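Yoga room check - Ilska Studio, upper floor
Checked by Bheki Mthembu, 19 Dec 2025

1. Floor
Passed, with doubts. The boards by the radiator still give underfoot. I was told they had been fixed. Somebody has put a mat over them, and I don't call that a repair.

2. Mats and blocks
Two mats taken out of use, both split at the heel end. The Zerkden mats are sold as non-slip. I tried one in socks and slid.

3. Wall ropes
Not passed. The label says 800 newtons but doesn't say who tested it or when. No hanging poses until I see paperwork.

4. Clothing and covers
Loose tops to be tucked in for headstand and shoulder stand. Knitwear off before any inverted pose. Covers washed weekly, according to the sheet - the sheet is filled in up to the end of December, so I give it little weight.

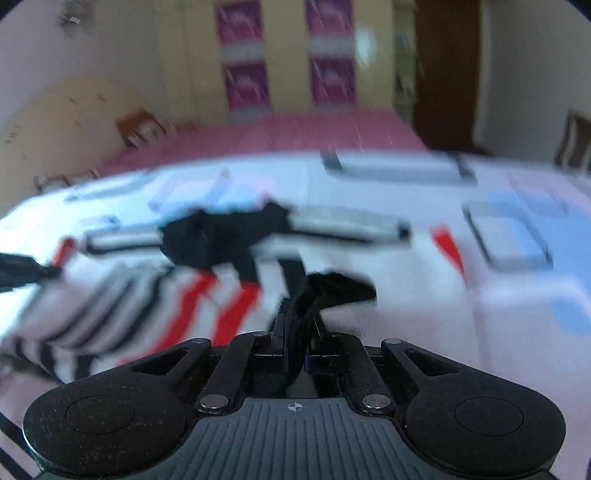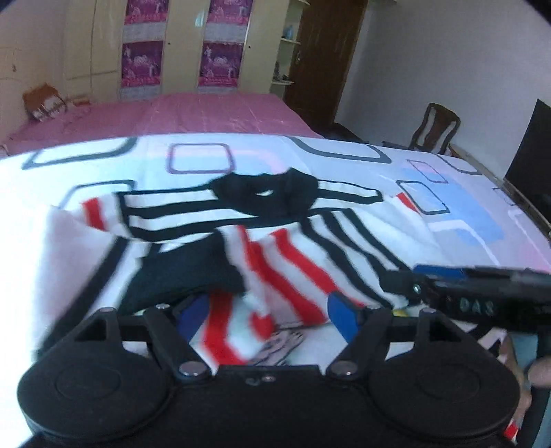
Fabric and a striped sweater, on patterned or pastel bedding.

5. Heating and air
Room at 20 degrees on the wall dial. My own thermometer read lower. The window opens, though the catch is stiff.

6. Candles and incense
The Farnolia burner was on the shelf under the curtain again. Move it. I wrote the same last time.

7. Exits
Clear today. Kruger room next door not checked, door locked and no key at the desk.

Result: open for floor classes only. Items 1 and 3 to be looked at again.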